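Keeping a hand-held gripper in working order
Project report, Trimo workshop course, second term
Our unit: the two-finger gripper with the camera on top

1. What we were given

One gripper, one handle, a box of spare tip pads, no manual. The unit had been used for a whole term before it came to us and the notes from that group were one page, mostly about charging. Task was to get it set up again, keep it running through September and write down how so the next group doesn't start from zero.

State on the first day: right finger slow to come back. Left tip pad lifting at one corner. Camera view tilted a little compared with the old recordings. Grit in both pivots. The trigger felt fine.

We did not take the body apart. Decided that early. The sealed part was working and we had no spare for it. Everything below is about the fingers, the pivots, the tip pads, the bracket and the camera.

2. Tools

Small screwdriver set, the good one from the locked drawer, not the one on the bench. Cotton swabs. Isopropyl alcohol. Light oil in a pen applicator. Tweezers. Tape and a paint marker. A lint free cloth for the lens. Replacement tip pads from Kilier, which is where the workshop buys them, blue rubber, same as the ones already on.

Have a tray under you when the screws come out. We lost one under the radiator and spent most of a session on the floor.

3. First strip and clean

Power off and cable out. Hold the fingers open by hand before you touch the pivot screws, otherwise the finger swings shut as it loosens and takes the pad edge with it.

One side at a time. Left first, put it back together, then right. We mixed up the washers doing both together and the fingers sat at different heights. Took us until the next session to work out why.

What came out of the pivots: grey paste, lint, something sticky that smelled of sugar. Swab with alcohol until the swab stays clean. Let it dry. Then oil, a very small amount, on the pin only. First time we used too much and it crept along the finger and got behind the tip pad, and the glue let go.

Screw tension was the hard part. Too tight and the finger drags, too loose and it rocks sideways when it meets something heavy. What we ended up doing: tighten until it drags, back off a bit, work the trigger, back off again if it still hangs. Then a paint mark across the screw head and the metal next to it, on the edge where it can be wiped off. If the line is broken next time you look, the screw has moved. Simple but it caught two loose screws for us.

4. Tip pads

The pads wear on the inside edge, not in the middle. Most of our objects had thin rims so the load goes on a narrow strip. Once that strip goes shiny the grip gets worse, well before the rubber looks worn out.

Replacing a pad:

Warm the old one with a hair dryer on low and peel from the tip end down.
Scrape the leftover glue with a plastic card. No blades, the finger scratches.
Alcohol, dry.
New pad on, line it up with the end of the finger first and then press down along the length.
Close the fingers on a folded cloth and leave it for 20 minutes at least. Overnight is better.
Check both pads meet flat. Look from the side against a window.

Change them as a pair. We tried new on the right and worn on the left, and light things kept turning in the grip toward the worn side.

Do not wash the pads with dish soap. We did that after a greasy session and they were slippery until we went over them with alcohol. Olura wipes (the ones in the yellow tub in the workshop) were ok for a quick clean between runs but they leave a film if you use them all day, so finish with alcohol anyway.

5. Bracket and camera

The tilted view turned out to be the bracket. The camera itself was tight. The bracket had turned a few degrees on its mount, probably from someone lifting the whole unit by it. There is now a strip of tape on the case that says LIFT BY HANDLE.

To set it straight: put the gripper on the flat block, close the fingers, and look at the live picture. The line where the two pads meet should be in the middle and upright. Loosen the bracket, turn, tighten, check again. It moves a little when you tighten, so aim slightly past. We needed a lot of tries the first time and far fewer by the end.

The lens is very wide so straight edges bend a lot at the sides. That is normal. We wasted an afternoon thinking the lens was loose because table edges came out curved. Judge the alignment in the center only.

Lens cleaning: blower first, then cloth, then look at the live picture with a lamp from the side. Kitchen air puts a thin haze on it that you don't notice until something bright is in view.

6. Cycle test on the bench

One cycle is open, close on the test block, open. We ran almost 700 over the term, written on a sheet with the date of each service. By hand, in turns. Boring, but it's the only way we found the right finger problem for real. After cleaning it was good, then it got slow again after long runs, and quick again after a rest. So not dirt. The screw was creeping tighter as the finger worked. A drop of low strength threadlocker fixed it, and the paint line hasn't moved since then.

We should of tried that much sooner. The sheet showed the pattern after the first long run and none of us read it back.

7. Check before each session

Five things, same order every time:

Paint lines on both pivots unbroken.
Fingers open fully and at the same speed.
Pads flat, no lifted corner.
Bracket tight, live picture centered.
Lens clean.

If one fails, stop and fix it there. Twice we wrote "fix later" and both times the recordings were no use.

8. Kitchen test

The bench block is nice and square and tells you nothing about a plate. So the last check was in the Lương house kitchen, on the dining table with the cloth left on, using what was there. Steel plates, a steel bowl, a porcelain bowl.

Things we were looking for:

Whether the finger rocks at the pivot when a pad goes on a thin rim.
Whether the open pad catches on the cloth. It can, if you come in too low. The cloth then pulls and the plate moves with it.
Glare. Polished steel throws the room back at the camera and the exposure jumps. Moving a lamp helped some, closing the fingers slower helped more becuase you can see where the rim is.
Whether the bracket stays put when the handle is held from the side.

Approach we settled on: fingers wide, come in from the front of the plate, bring one pad to the near rim and keep the other clear, then look at the live view before squeezing. If the pads aren't even on the screen, back out and redo it, don't twist the wrist to correct. Twisting puts side load on the pivots and that's how the screws got loose in the first place, we think.

Wipe the pads after every few dishes. Any water on a plate ends up on the rubber and the next one slides.

Result: paint lines unbroken at the end of the test, bracket not moved. Left pad had a small shiny strip starting. Not changed yet, noted on the sheet for the next group.

Start position for the plate test, one pad at the near rim and the other open over the cloth:
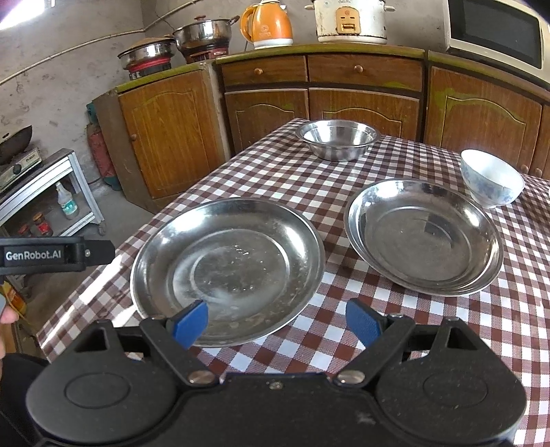
9. Left for the next group

Spare pads are in the small box with the swabs, order more from Kilier before the last pair is used. Threadlocker is in the locked drawer. The trigger has not been opened or oiled and we don't know what is in there. Cycle sheet is taped inside the lid of the case, please keep filling it in.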